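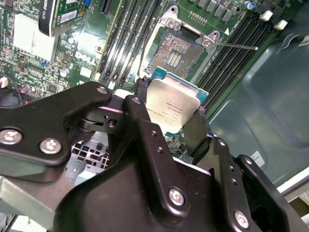 Amparo Arroyo wrote to us, after reading an early draft, that she would sooner see a home-built arm do one fussy job well than ten easy ones badly, and asked why we had not put the processor step first. We took her advice. What follows is the section she wanted moved up, and we are glad it was.

Reading time: 11 minutes

4. Placing a processor with a shop-built arm

Figure 1. The gripper holding an Intel processor just above the open socket of a Dell motherboard, seen from the wrist camera.

4.1 Why this task

Most of the tasks people set for arms built at home are forgiving. A block can land a little to the left of the bowl's center and still be in the bowl. A processor going into its socket is a different kind of job. The part is small and flat, it has only one correct orientation, and the contacts under it are fine springs that do not like to be dragged across. A person does the whole thing in a few seconds, mostly by feel, and barely remembers doing it. We wanted to find out how far an arm made on a garage bench could get with the same job, using hand tools, a drill press and parts we could replace ourselves.

We also just like taking computers apart. The shared workshop at Brotton, where the arm lives, has a steady supply of old desktops, and a good share of them come in with a dead drive and nothing else wrong. Swapping a processor from one machine to another is normal work there. That made it easy to practice on real boards, inside real cases, with all the clutter that comes with them. In Figure 1 there is a graphics card on one side and banks of memory slots on both sides of the socket, and all of it is close enough to matter when a wide gripper has to come down in between. We think that clutter is a big part of what makes the task interesting, and we would not want to test on a bare board clamped to a table.

4.2 The gripper

The gripper is the second one we made. The first, which we called Hamel, had parallel jaws driven by a single screw, and it was lovely to look at and nearly useless inside a computer case. It could hold a chip squarely, but the screw housing stuck out so far that it met the memory slots long before the chip met the socket. Anil Iyengar cut the second version, Kasteo, over two long weekends in July. It is built from thick black plates joined at pivots, and the linkage lets the jaws close while the bulk of the body stays behind them.

The plates are heavier than they need to be. We had the stock on the shelf, and stiffness turned out to be worth far more to us than speed. When the jaw on one side meets the edge of a part, we want it to stop there and stay there. A lighter build we tried for a few days on the same pivots would bow a little under load and then spring back on release, and the chip would skip sideways just as the jaws opened. With the thick plates the skip went away. The price is a slow, rather solemn arm, and we have grown fond of it.

Every joint in the gripper comes apart with one hex key. This was Anil's rule from the start, and it has saved us again and again. Pivots wear, screws back out, and a jaw that was square in the morning may not be square after lunch. Being able to pull a link, clean it, shim it and put it back without taking the arm off its stand meant that we kept working on evenings when we would otherwise have packed up and gone home. We recommend a dab of paint across each screw head and onto the plate next to it. If the line breaks, the screw has moved.

One link carries a column of small threaded holes. They are there so that a finger bracket can be shifted up or down without drilling anything new. We began with the bracket high, moved it lower to reach past tall parts, and then came most of the way back when we found that the longer reach made the jaw tip wander. Anyone copying the design should leave room for this kind of second thought.

4.3 Holding the chip

A processor of this type has a metal heat spreader on top of a thin board. The jaws can press on the metal or on the edges of the board underneath, and the choice matters. Pressing on the metal alone feels safe, but the sides are low and softly rounded, and the part can roll in the grip. Pressing on the board gives a cleaner edge to work against, and it also puts the force into the thinnest thing in the stack. We settled on closing slowly against the edges and stopping at the lightest grip that would survive a small shake of the wrist.

The part is not always level when it is held this way. In Figure 1 it sits at a tilt, pinched between the jaw on the right and the linkage on the left. Tilt was our main worry through most of the project. A tilted chip touches down on one side first, and if the arm keeps going as though the part were flat, that side gets pushed along the contacts. So the program treats a tilt as normal and plans for it. The arm comes down until it feels first touch, stops pushing, and then lets the wrist turn about the touching edge until the load evens out. Only then do the jaws open.

We were surprised by how much of this could be done without any clever sensing. The wrist has a force gauge made from a kitchen scale, and its readings drift with the temperature of the room. We zero it just before each descent, while the arm is hanging still over the board, and that is enough. Over the length of one placement the drift is too small to notice. A better gauge would be welcome, and we have our eye on one, but the scale has earned its place.

4.4 Looking from the wrist

The camera rides close to the jaws and looks past them at the work. We tried a camera on a lamp stand first, and for open tasks it was fine. Inside a case it saw mostly gripper. The wrist view has its own trouble, namely that the hand fills a large share of the picture, as readers can see in the figure, but what is left over tends to be the part we care about. The socket, the chip and the bit of board between them stay in sight during the approach.

Glare is the thing we fought hardest. Metal covers, load plates and bright heatsinks all throw light back, and it shifts as the wrist moves. A sheet of baking paper over the bench lamp helped a great deal. Turning the lamp down helped more than we had expected, too. We had been lighting the bench for our own eyes, and the camera was happier with less.

For alignment we use the outline of the load frame and nothing smaller. An early version of the program tried to find the small triangle printed near the socket and work from there. On a clean board in good light it was a joy to watch. On the next board, with a cable lying across the mark, it drove the chip off toward the memory slots with total confidence. The frame is large, it is bright, and it is much harder to hide. Orientation is checked by a person before the jaws first close, and we have left it that way on purpose, as a wrong guess here costs a socket.

4.5 Trials

We ran the placement in 2 sets. The first set was 20 attempts on a single board, with the arm returned to its start pose between each one. The second was 11 attempts with the case nudged by hand between tries, so that the arm had to find the socket again. An attempt was scored as good if the chip lay flat, with the right corner at the right corner, and a person could close the load plate over it without touching the chip first.

In the second set, 5 of the attempts were stopped by hand before contact. We stop early and often, and we would urge others to do the same. Scrap boards are cheap at Brotton but they are not endless, and a socket with bent contacts tells you very little that a cautious stop would not have told you. We do not report a single success rate across both sets. The stops were judged by eye, by whichever of us was nearest the switch, and a percentage built on that would look firmer than it is.

What we can say is what went wrong. Most of the trouble came at release. The jaws do not open at quite the same moment, and the late one can carry the part with it for a short way. Cleaning the pivots made it better. Opening in two stages, with a short pause after the first, made it better still – and that change was a single line in the program, found by accident while we were looking for something else. We were so pleased that we ran it over and over that evening just to watch the chip stay put.

4.6 Notes for other builders

The arm program, which we call Tromberg, is plain and short, and most of it is waiting. It waits for the wrist to settle, for the gauge to settle, for the picture to stop shaking. We began by trying to trim those waits and ended by making them longer. If your own arm is cut from whatever plate was on hand, we suggest starting slow and speeding up only where you get bored.

Ground the gripper. Ours has a wire running back along the arm to the bench strap, and it is checked with a meter at the start of each session. Take the battery out of any board you practice on. Keep one processor that you do not care about and mark it well, so that it never finds its way into someone's working machine.

The load plate and its lever are still closed by hand. The lever is thin, it needs a firm push sideways and then down, and the present jaws have no good way to hook it. Anil has a bent finger half made that may fit on the same bracket holes, and we hope to try it on the next case that comes through the door.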